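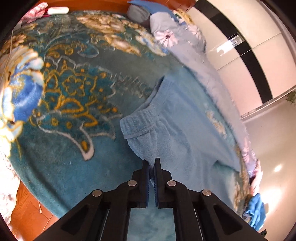

Light blue pants on the teal paisley blanket, waistband facing left.

Mimell: folding laundry on a bed

Hi! Mimell is my collection of pictures of clothes being sorted and folded on top of a bed. I started it because every folding set I could find used a bare white table, and I don't know a single household that folds that way. We fold on the bed, on top of whatever blanket is already there.

What's in it

There are 727 pictures in this release. 392 of them are pants, 165 are shirts, and the rest is a mixed pile I haven't split up yet (socks, pillowcases, a few dish towels that wandered in). Pants got the most attention because I find them the hardest. A soft elastic waist bunches up, the legs go wherever they like, and you have to find the waist opening before you can do much of anything.

The blankets

I kept the bedding busy on purpose. The teal plush one with the big paisley and the mustard-yellow lines is my favorite, and it's also a pain: light blue fabric on mottled pale teal is easy to lose track of around the hems. If you're tracing outlines, zoom in there!

Folders

bresham/ is the front bedroom, mostly pants
gronddale/ is the guest room, shirts and the mixed pile
notes.txt has one line per picture: garment, color, blanket, and which way the waist or collar points

Known problems

Fuzzy fabrics and plush blankets blur together in the notes, and I wasn't consistent about "fleece" versus "fuzzy" (sorry, I'll settle on one). A few things I called pants may be pajama bottoms. Left and right always mean left and right in the picture, never the wearer's.

Changes

Saturday, May 17, 2025: first upload. I'm hoping to reach 1,000 pictures in July, with more shirts and at least one fitted sheet, if I can stand it.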